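Ileck District Football Association – member FAQ

Questions about the review, the extraordinary meeting and your club's vote. Updated August. We'll add to this as more come in.

What's going on, short version?

The board has put forward a new constitution. Clubs vote on it at an extraordinary meeting. If it passes, the current board stands down in full and a smaller one is elected the same night. If it fails, everything stays as is until the annual meeting.

Why is the board being replaced?

Two reasons, mostly. The Hulter Park lease was signed without going to clubs first, and the fee rise was announced before the budget was out. Clubs weren't happy and said so. The board agreed to an outside review, done by Amaral, and most of what you're voting on comes straight from there report.

Can I read the report?

Yes. Every club secretary was emailed a copy. 41 pages, the recommendations are at the back. If yours didn't get it, check junk, then email the office.

Who gets a vote?

Each affiliated club, one vote. Senior, junior, doesn't matter. Size doesn't matter either – a club with one under-9s side has the same vote as Grurkik United. Life members can come and speak but can't vote.

Our club owes fees. Can we still vote?

Only if you're paid up or on a payment plan by 5 pm the day before. Plans take a few minutes to set up, ring the office. Please don't leave it to the door.

What does it need to pass?

Two-thirds of clubs present or voting by proxy. Board elections after that are a simple majority.

How do proxies work?

Fill in the form, get it signed by your president and secretary, send it back. One person can hold up to two proxies. Photos of the form are fine if we can read the signatures.

Where is it and when?

Clubrooms at Grurkik Oval, upstairs. Doors 6.30 pm, start 7 pm sharp. The room holds 100 so two people per club max please. Parking off the oval side, not the bowls club.

Will there be food?

Tea and coffee from 6.30. Bring a plate if you like, no obligation. 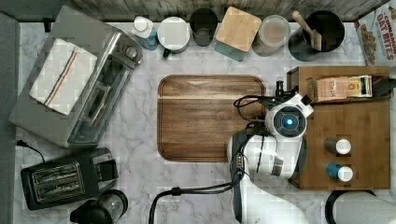
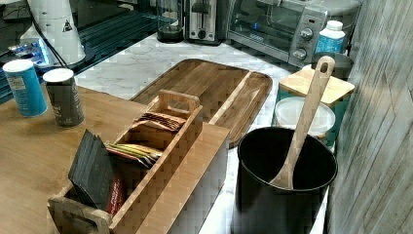
Can I watch online?

Yes, link goes out on the morning. Watching only – no voting through the link. We looked at it and the current rules don't allow it. The new ones would.

What happens to the fee rise?

On hold untill the new board sits. Juniors are paying last season's rate for now. If you've already paid the higher amount it will be credited to your club, you don't need to apply.

How many players does this affect?

738 registered last season, over 600 of them juniors. That's why the draft sets aside a board seat for junior football.

Is the Hulter Park lease cancelled?

No. It's signed and we're bound by it. The new board can try to renegotiate when the first term runs out. Games are still going ahead there, check the draw.

Who's running things in the meantime?

The current board, day to day stuff only. No new contracts, no new spending outside the budget. Referees, draws and the tribunal carry on as normal.

Can someone on the current board stand again?

Yes. Nothing in the rules against it. They nominate like anyone else.

How do I nominate?

Form from the office, one nominator and one seconder from different clubs. Closes noon, a week before the meeting. Nominations from the floor only if a seat has no candidates.

Does any of this touch finals?

No. Same dates, same grounds, same format. Rep squad trials too.

I've got a complaint about a past decision. Is this the place?

No, the meeting can only deal with what's on the notice. Put it in writing to the office and it goes to the new board's first sitting, or the current one if the vote fails.

Still stuck?

Email is quickest. Phone is staffed 9 am to 1 pm, leave a message otherwise and someone will ring back.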